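Loteamento Murngate – Fase 5
Lista de verificação do centro de convívio e das casas-modelo antes da abertura ao público

Data da vistoria: 21 de abril de 2020
Vistoria: Kanini Mfinanga
Acompanhamento pela construtora Nyarko: Korkor Zakaria
Legenda: C = conforme; NC = não conforme; P = pendente; NA = não aplicável

1. Acessos e vias internas

1.1 Portaria principal, cancela e interfone – C
1.2 Sinalização vertical na via de acesso – NC. Falta a placa de velocidade no trecho da rotatória. O suporte está instalado.
1.3 Rampas de calçada junto às casas-modelo – C
1.4 Piso tátil entre o estacionamento e a recepção – P. Duas peças soltas diante da vaga reservada. Reassentar e aguardar a cura antes de liberar a passagem.
1.5 Iluminação das vagas – C. Ensaio feito após o pôr do sol, com o temporizador em manual.

2. Casas-modelo

2.1 Guarda-corpo da escada, modelo Penar – NC. Folga no montante inferior. Acesso ao pavimento superior bloqueado até o reaperto.
2.2 Disjuntores DR, teste pelo botão – C em todos os quadros.
2.3 Identificação dos circuitos – NC no modelo Nasach. As etiquetas da cozinha e da lavanderia estão trocadas.
2.4 Janelas do pavimento superior, limitadores de abertura – C
2.5 Aquecedor de passagem, exaustão – P. Laudo do instalador não apresentado. Manter o registro de gás fechado durante as visitas.
2.6 Tapetes e passadeiras da decoração – NC. Retirar a passadeira do corredor ou fixá-la com base antiderrapante.

3. Centro de convívio

3.1 Lotação afixada na entrada do salão – C. Placa indica 400 pessoas.
3.2 Saídas de emergência desobstruídas – NC. Cadeiras empilhadas diante da porta leste. Removidas durante a vistoria; verificar de novo na manhã da abertura.
3.3 Barras antipânico – C
3.4 Extintores, lacre, pressão e validade – C. A unidade de patrimônio 912 tem recarga de fevereiro.
3.5 Luminárias de emergência – P. A luminária do mezanino não acendeu no corte de energia. Trocar a bateria e repetir o ensaio.
3.6 Cercamento da piscina e fecho do portão – NC. O portão não fecha sozinho a partir da posição semiaberta. Regular a mola.
3.7 Casa de máquinas trancada – C
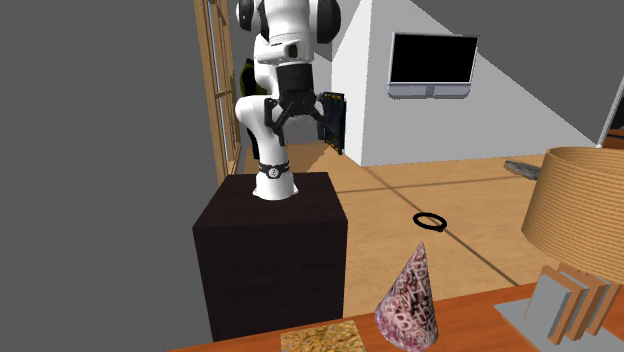 4. Trilhas e áreas verdes

4.1 Trilha do lago, 700 m, piso compactado – C, exceto na saída do bueiro, onde há erosão na borda. Isolar com fita e recompor.
4.2 Passarela, fixação das tábuas – C
4.3 Galhos secos sobre a trilha – P. Poda contratada, sem data confirmada pela Nyarko.
4.4 Placas de profundidade no lago – NC. Não instaladas.
4.5 Bancos e lixeiras – C

5. Observações e prazos

Os itens 2.1, 3.5, 3.6 e 4.4 impedem a abertura. Os demais podem ser corrigidos com o local em funcionamento, desde que a área afetada fique isolada – fita simples não é aceita em escadas.

K. Zakaria informou que o laudo do item 2.5 está com o instalador e será anexado a esta ficha. Sem o documento, o item permanece P.

A nova vistoria cobre somente os itens NC e P. Solicitar à administração as chaves da casa de máquinas e do quadro geral com um dia de antecedência.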